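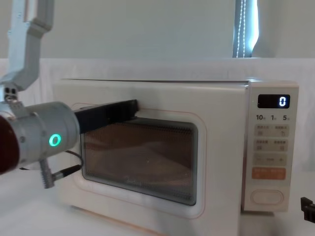 Mar 10, 2019
Stotollow bench, microwave door task

Good long session today, and I want to get it all down before I forget which of my ideas were sensible and which came from too much coffee. The job is still the one we set ourselves in January: teach the two-arm setup to open the microwave door by having a person drive it through the motion over and over, then hand those runs to the Dronon trainer and see what it makes of them. The target for the first batch is 200 clean runs. We got 26 I'm happy to keep, which sounds thin, but they are much nicer than anything from the last try.

The left arm does the door. I spent far too long this morning on where the finger should go in. My habit had been to come at the middle of the door, since that's where my own hand wants to go, and it made me sloppy, because every run ended up a little different. Now I bring the wrist in level and set the tip at the upper left of the door, just below the top edge, with the finger a bit angled so it can get into the gap. Whoever drives next, please start there too! You can change your mind about it later, but let's at least have one batch where we all agree.

A few things about driving it by remote that I keep having to relearn. Slow down well before you touch anything. The hand controller has a tiny delay and if you chase it you overshoot, and then you correct, and then the correction goes into the recording as if it were part of the skill (the trainer has no way of knowing you were just flustered). If a run goes wrong, stop, mark it bad and go back to the start pose. I tried saving a few by wiggling the finger into place and every one of them looked awful on playback.

The cable under the wrist is fine where it is for this approach, but it hangs low, so please don't drop the wrist toward the table in a hurry. I'd like to try a shorter loop with the Werneck clips when the next bag arrives.

Right arm: parked low by the base of the microwave for now. I have been going back and forth on whether it should press the big oval release button at the bottom of the panel while the left finger waits up top. By hand I would do exactly that, without thinking. By remote it means minding two arms at once, and I found my left side drifting every time I looked over to the right. My plan is to have one of us drive each side and count in out loud, like moving a sofa. We did 5 like that near the end of the day and laughed through most of them, so I haven't put those in the batch. I do think it's the way to go, though.

The Tawfik sheet wants a reset note for every run, so: door fully shut, turntable left in, display at 0, nobody touching the dials on the controller between runs. I forgot to fill in two of them and threw those runs out, which hurt.

Still to do:
Agree on the start pose for the right arm and write it on the board.
Tape the table under the microwave's front corners so it goes back to the same spot.
Check whether the timestamps from both arms line up on the two-driver runs.
Ask for the other controller back, the grip on ours is getting loose.

I left the batch in the shared folder under today's date, with the bad runs kept in their own subfolder in case anyone wants to look at them.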